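4.3 Where things come to rest

The diaries gave us intentions. All five households could say where the colander lived, where the chopping boards lived and, with some firmness, where the shopping bags lived. The surface counts then gave us the colander, the boards and the bags, mostly somewhere else. Of the 347 items logged across the study, 77 had no agreed home at all, and these were the easy ones, as no one could be accused of having failed to put them back.

We sorted resting places into four kinds: the back of a surface, its middle, its front edge, and the floor beneath it. Shelves and cupboards were coded separately (Section 4.4). The scheme is a simple one and was arrived at slowly. An earlier version had eleven kinds, including "on top of the thing it belongs inside", which Cozma defended to the last and which appears as a footnote to Table 2.

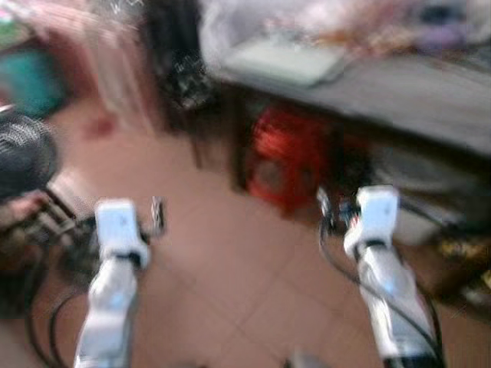 Floor storage was the category our participants least liked to discuss. Domnica Buzatu's diary, which runs to several pages on the subject of spice jars, does not mention the floor once. Yet the space under a table is dry, close to hand and out of the way of elbows, and in every household it was put to steady use. The coding problem is one of kind: in Figure 4a the bright red object under the grey top could be entered as a bag or as a container, and our two coders duly entered it as one of each. We settled on "held low" for all such cases. The pile along the back of the same top, in white, pale pink, orange and purple, was entered as a single cluster, a decision that saved an afternoon and that we would defend on other grounds if pressed.

Clusters deserve a word. We counted a cluster wherever items stood close enough that moving one would mean moving another. Participants did not think of these as groups, and were puzzled to be asked what the group was for. Lenuța Olteanu told us that hers was "just the things at the back", and on the following visit it was still the things at the back, though only half of them were the same things. The cluster, in other words, had outlived its members. We found this in four households. The fifth had a windowsill, and is treated in the appendix.

The middle of a surface behaved differently. It was cleared often, at least once a day by every diarist, and filled again with a speed that Ardeleanu has described in project meetings as spiteful.

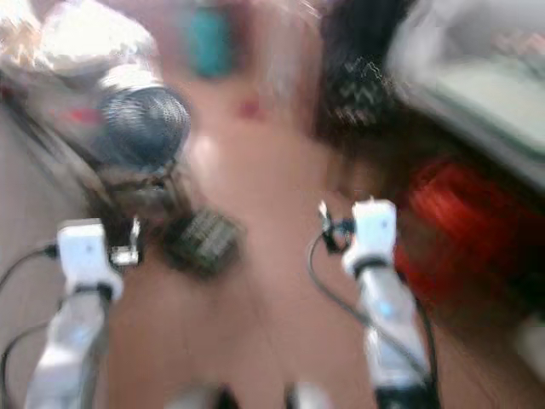

Items left there were seldom stored in any sense the diarist would accept. They were waiting - to be used, to be washed, or to be noticed by someone else in the house. Pylyp Tkachuk drew up a private list of waiting objects and kindly let us copy it. It contains two sieves, a jug, a torch and a letter, and against each he had written the name of the person he believed should deal with it. In no case was the name his own. We did not code for blame, but a future study might.
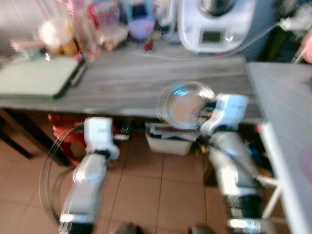 Front edges were the shortest-lived resting places in the whole count, and the ones most likely to be denied afterwards. Diarists wrote of putting a thing "on the side", a phrase that covers the full depth of the worktop and hides a good deal of risk. Figure 4c shows three of our zones on one counter: jars and containers gathered along the back, a pale mint-green board or tray lying flat on the left-hand portion, and a clear round bowl tilted at the front edge. The bowl is the sort of item that gave the coders trouble. It overlaps the edge and is also being held, and the scheme as first written had no entry for a thing both held and nearly put down. We now code held items as held, whatever they overlap.

Agreement between coders was lowest for the middle and the front edge, where a hand's width decides the matter, and highest for the back. Olteanu, shown the draft of this section, asked that we record that she has since moved the things at the back. We visited once more in September and can confirm that they are now at the other end.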